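Notice to Contributors, Second Floor

The Department of Worked Examples reminds all contributors that the present series closes on Sun 12 July. The required number of accepted examples is 2,000. Contributors are asked to read the following in full before taking up the grippers.

An example is one attempt, from the first movement of either hand to the last. It shall be carried out at the pace of an ordinary person tidying an ordinary table.

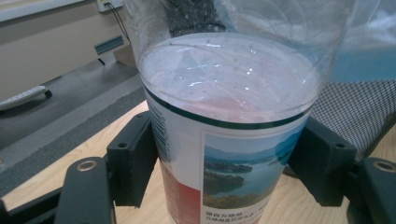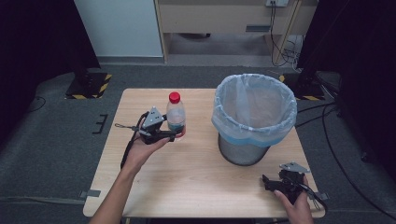
Second Floor, table work with the hand-held grippers.

Contributors will be aware that the learning system, known within the Department as Kera, has been asking for certain examples again. Such requests arrive overnight and are printed at the door. Until January they concerned matters of grip and angle, and were answered in the usual way.

The request attached to example 414 was of a different kind. Kera asked for the same attempt, made by the same contributor, with the pause left in. The Department examined the record and found a pause before the grippers closed. It had been removed by Otex, our supplier of editing services, under the terms of its contract. The pause was restored and the example was sent again.

There have since been 293 requests for pauses. Kera does not ask for every pause. It has declined those in which a contributor was waiting for the lift bell to stop, and those made on purpose after the matter became known. The Peixoto Office was invited to establish what the remaining pauses have in common. Its report states that in each case the contributor appears to have been thinking of something else.

The Department has considered whether thinking of something else may be entered on the form. It may not. Contributors who find that it has happened should complete the attempt, leave the box blank and sign as normal.

The allowance for each shift remains 70 attempts. Contributors are no longer required to apologise aloud for a slow one. Any person wishing to transfer to the Flista building, where the work is done without hands, should apply in writing before the series closes. No applications have been received.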